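Julho, já de noite

Hoje arrumei finalmente a gaveta dos cabos. Digo "a gaveta", mas eram duas, mais o saco que veio comigo da casa antiga e que ainda não tinha aberto. Comecei depois do almoço e acabei quando já era preciso acender a luz. Em português tenho de pensar sempre se se diz enrolar ou dobrar, e hoje aprendi bem a diferença, pelo menos com as mãos.

Primeiro pus tudo no chão da sala. A Leilani telefonou no meio disto e perguntou se eu estava doente, porque respirava como uma pessoa que sobe escadas. Expliquei-lhe que estava de joelhos há muito tempo. Ela riu e disse para deitar tudo fora. Não consigo. Há cabos que não sei para que servem, mas tenho medo de que no dia seguinte apareça o aparelho que precisa deles. Fiquei com oito que não reconheço e guardei-os numa caixa de sapatos, com um papel onde escrevi "esperar até ao Natal".

Encontrei também o carregador da máquina de costura, que eu jurava ter esquecido em Ferkgate, e uma fatura da Bowen com o número 187 escrito à mão no canto. Não sei o que quer dizer este número. A letra é minha. Passei mais de duas horas com estas coisas pequenas e quase nenhum tempo com os cabos grossos, que são os mais difíceis.

O Junpei ensinou-me, quando ainda trabalhávamos juntos na Drultlow, que o cabo tem uma memória. Se o enrolamos sempre à força para o mesmo lado, ele zanga-se e faz nós. É preciso deixá-lo cair primeiro e ver para onde ele quer ir. Eu fazia o contrário: enrolava tudo à volta da mão e do cotovelo, muito apertado, como a minha mãe fazia com a lã. A extensão da varanda ficou assim estragada, toda torcida, e mesmo depois de uma tarde esticada no corredor continua torcida. Amanhã compro outra, e umas fitas de velcro, se ainda houver na Grelik.

Escrevo aqui a regra, para não me esquecer: voltas largas, sem apertar, e uma fita só no fim. Os cabos finos ficam na gaveta de cima, os grossos penduram-se no gancho atrás da porta. O que me preocupa são sempre os cantos. Um cabo preto sobre uma mesa cinzenta clara mostra isto muito bem, faz um arco largo e bonito e, no ponto mais afastado, dobra-se de repente. É nesse sítio que eu poria o dedo para abrir a curva, com calma, antes de dar a volta seguinte. Agora vou dormir, que me doem os joelhos.
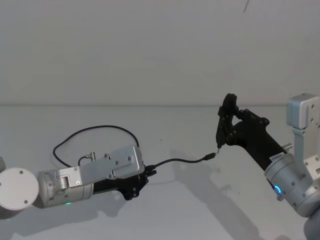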